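How does a message get through the air?

Print this page | E-mail this page

Hello again! A few of you have written to ask how a computer can fetch a web page when there's no wire going into it. I like this question a lot, partly because I got it wrong when I was your age. I thought the words flew across the room very, very small, like dust.

Let's start with a pond. Drop in a stone and ripples spread out in rings. The water mostly bobs up and down where it is, but the ripple travels all the way to the bank and wobbles the reeds. Radio waves spread out a bit like that, except you can't see them and they don't need water. They don't even need air – they can cross empty space, and that's how we talk to spacecraft.

They're quick, too. Light is the fastest thing we know of, and radio waves go at exactly the same speed. If my cousin Unai shouts to me from the far end of a field 1000 metres long, I wait nearly three seconds to hear him. If he calls me on a walkie-talkie I hear him straight away (usually he's asking what's for lunch).

So how do you put a message on a wave? You change it in a pattern. You could make the ripples bigger and smaller, or squash them closer together and spread them out again. The machine at the other end knows the pattern and turns it back into a voice, or a song, or a picture of a cat.
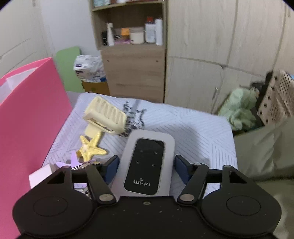
A portable Wi-Fi router.

A router is a sort of post office for these patterns. It sends them out and it listens for the ones coming back. Every message gets chopped into little parcels called packets, and each packet has an address on it, so your game doesn't end up on your sister's screen. If a packet goes missing, the computer can ask for it again.

Walls make things harder. Radio waves can pass through a thin wall, but they get weaker on the way, and thick stone or metal can stop a lot of them. My aunt Esperanza lives in an old house in Pinilden with walls around 46 centimetres thick, and when I stayed there in February I had to sit on the stairs to get my e-mail. My feet were frozen!

Something to try: you need a small battery radio and some kitchen foil. Ask a grown-up first. Tune in to a station, turn it up, then wrap the whole radio in foil with no gaps. Does the sound change? Now try a tea towel instead. Some stations are harder to block than others, so have a go with 5 different ones and write down what you hear.

Next time I'll be answering Moya's question about why the sea is salty.

August 14, 2008

Print this page | E-mail this page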